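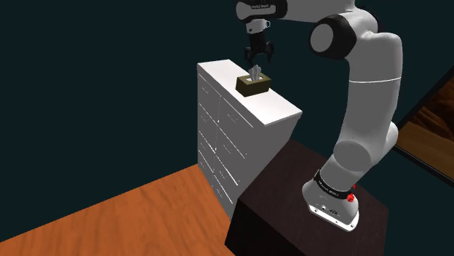
A tissue box on a white chest of drawers.

Ornella Monti has had hay fever for 20 years, and she plans her spring around it. We spoke on March 14, 2019, just as the birch trees near her apartment in Ventura were starting up.

"I used to wait until I felt awful before doing anything," she said. "Now I start the nasal spray two weeks early and keep the bedroom windows shut."

She showers before bed and dries her sheets indoors until July. Her son, who is 13, has the same trouble - mostly itchy eyes - and gets a cold washcloth after soccer practice.

I asked what hadn't worked. "Local honey. I ate it every morning for five months and sneezed the whole time. I still like it on toast."

Monti walks to work early, before the wind picks up. On bad days she takes the bus.

"My sister moved to the coast for the air," she said. "She's allergic to the grass there."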